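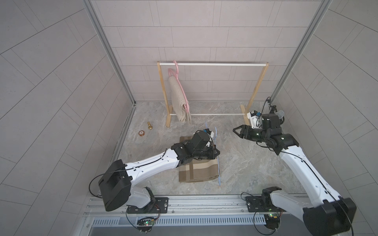
Two-arm garment cell at Zileck: left gripper down on a folded plaid cloth beside a blue hanger, towel on the rack behind.

Careers / Engineering / Reliability and Safety

Failure Analysis Engineer, Garment Handling Cells
Fixed term, on site, full time

Zileck builds and runs small two-arm cells that fold cloth and place it on hangers. In April one of these cells, Rennie, had a fault during a hanging cycle. The left arm kept pressing on the work surface after the grip force limit had been reached, and the protective stop did not trip. The stop was made by hand at the main switch. There were no injuries. One gripper finger cracked and a wrist joint had to be replaced.

The first review put the fault down to a dropped message between the wrist sensor and the arm controller. We no longer think that is the full answer. A search of the cell logs found 276 cycles in which the reported force held at its last value while the arm was still moving. Most of these ended normally and were never flagged. The same software runs on our second cell, Jindness, where the fault has not been reproduced.

We are hiring one engineer to find the cause, prove it, and see the fix through to release. The post reports to Sunita Wojcik, head of reliability.

The work

- Reproduce the stale force reading on Rennie under reduced speed and with the arm guards closed.
- Review the 276 logged cycles and sort them by arm, gripper state and material handled.
- Trace the signal path from wrist sensor to stop relay, including cable routing and connectors. Flexing of the wrist cable near full reach is one suspect and has not been ruled out.
- Check the watchdog timer in Plulla, our in-house cell control software. It should stop both arms when sensor data is out of date. It did not.
- Write the test plan for the revised stop circuit. The release condition is 1000 cycles in a row with no missed stop, using injected sensor faults.
- Update the hazard assessment for both cells and present it at the design review.

Thin hangers and folded cloth are the hard cases. A gripper closing on a hanger that is standing on its edge sees a low side load and then a sharp rise when the finger meets the surface under the cloth. Any limit set too low stops the cell all day. Any limit set too high is how we got here. You will be expected to argue for a number and show the data behind it.

What you need

- Work history in fault finding on industrial or lab robots, with at least one investigation you led from first report to closed action.
- Good working knowledge of safety relays, emergency stop circuits and serial or fieldbus faults.
- Python or C++ for log analysis. Our logs are large and the time stamps on older ones are poor.
- Clear written English. Reports go to operators as well as engineers.

Experience with soft materials is useful - it is not required.

Conditions

Both cells are locked out except for supervised test runs. This stays in force until the revised stop circuit is signed off. The engineer in this post has the authority to end any test, and that decision is not subject to review by the project schedule.

To apply, send a resume and a one-page summary of a fault you investigated, including what you first got wrong. Remove customer names. Quote reference 3119. Applications close at the end of August 2022. Interviews include a two-hour log reading exercise using data from Rennie.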